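4. Mirror displays in the fitting area: results of the Dalero shop study
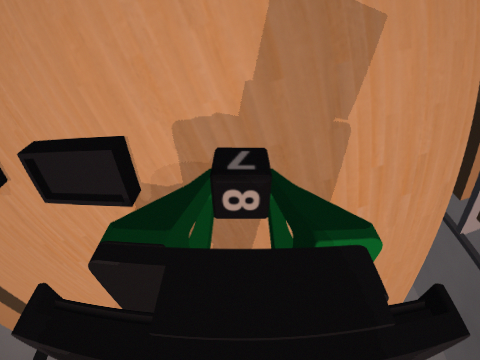 Retail display panels are usually judged by brightness, contrast and running cost, and much less often by what shoppers remember after they have walked away. The study reported in this section was set up to measure recall. Four shops in the Dalero group agreed to fit mirror displays beside their changing rooms and to let the research team speak to customers on their way out. The messages shown on the panels ranged from full product pages to a single price or size. The shortest type, which we call a single-mark message, carried one character and no other text, much as the small black cube in Figure 4 carries one grey character on its upper face. Messages of this type form the lower limit of our scale, and all other types are compared with them.

Figure 4. Small black cube with a grey character on its upper face, held by a gripper over a wooden tabletop. Computer rendering.

4.1 Shops and equipment

The four shops are referred to by the names of their districts: Setasholm, Allholm, Were and Dalero Central. Setasholm and Allholm sell clothing only. Were sells clothing and household goods, and Dalero Central has a separate floor for shoes. Each shop received the same model of panel, mounted upright at standing height and set to the same brightness. When no message was present the panel worked as an ordinary mirror. Messages appeared in the lower third of the glass, so that the customer's face and upper body stayed clear.

The lighting in the four shops could not be made equal. At Allholm the changing area faces a street window, and glare was strong in the late afternoon. Interviews held there after 4 pm were kept in the data but marked, and the results were worked out both with and without them. The order of the message types was the same in both sets. At Were a panel was moved by shop staff during the second week in order to make space for a rail. It was returned to its place the next morning, and the interviews from that day were removed.

4.2 Participants

Interviewers approached 900 customers who had used a changing room and were leaving the shop. Of these, 546 agreed to take part. Answers from 86 people were later set aside, in most cases because the customer had used a room whose panel was switched off for cleaning. The final group therefore contained 460 people. Participants were given a small voucher after the interview. They were not told beforehand that the questions would concern the mirror, and the notice at the shop entrance referred only to a study of customer service.

Renata Valdebenito and Abenezer Nigatu carried out the interviews at Setasholm and Allholm, and Brian Ogola was responsible for Were and Dalero Central. All three used the same printed sheet. Answers were written down in the customer's own words and sorted afterwards by Solveig Strömberg, who did not know which message each customer had been shown.

4.3 Message types

Four types were used. The single-mark message has been described above. The short message gave a size and a price. The medium message added the name of the garment and the colours in stock. The full message contained all of this together with washing advice and a suggestion for a second item. Each message remained on the glass for 20 seconds and then faded. Only one type was shown in a given shop on a given day, and the order in which the types were used was drawn by lot for each shop.

The wording was supplied by the shops and checked by the first author, Nusrat Durrani. Some changes were needed. Dalero Central had asked for its seasonal offer to appear in every message, and this was left out during the study period so that the four types would remain comparable.

4.4 Recall

Short messages were remembered best. Customers who had seen a size and a price could usually repeat both, and many gave them in the order in which they had appeared. Medium messages came second. The name of the garment was often recalled, but the colours were mixed up with those of items the customer had carried into the room. Full messages gave the weakest results of the three longer types. Customers tended to remember that there had been a good deal of writing, and a number of them mentioned the washing advice without being able to say what it was.

The results for single-mark messages are harder to read. The mark was noticed by most of those who saw it, and its shape was often described correctly. Its meaning was less clear. Some customers took a lone figure to be a room number, others took it to be a size, and a few believed that the panel was faulty. The team had expected uncertainty of this kind, but it was greater than in the trial sessions held in October. At Were, where the changing rooms are numbered on their doors, the room-number reading was the most common answer.

The direction in which a mark is read also deserves attention. Several numerals can be taken for another sign when seen from the side or from above, and a customer who is bending to fasten a shoe does not see the panel from the front. No record was made of where customers stood, and the matter is left for later work.

4.5 Attitude towards the panels

Participants were asked whether they would wish to see the panels kept. Opinion at Setasholm and Dalero Central was largely favourable. At Allholm it was divided, and the comments collected there refer often to glare. A smaller number of participants, found in all four shops, asked whether the mirror contained a camera. The panels used in this study did not, and interviewers were instructed to say so at once. We recommend that shops installing such panels place a plain statement to this effect beside the glass.

The effect of the messages on sales was outside the scope of the study. Till records were offered by two of the shops, but they could not be matched to single visits and have not been used. Section 5 considers the cost of running the panels over a full trading year.

Contact: Retail Display Study, Dalero | Copyright the authors, all rights reserved | Back to top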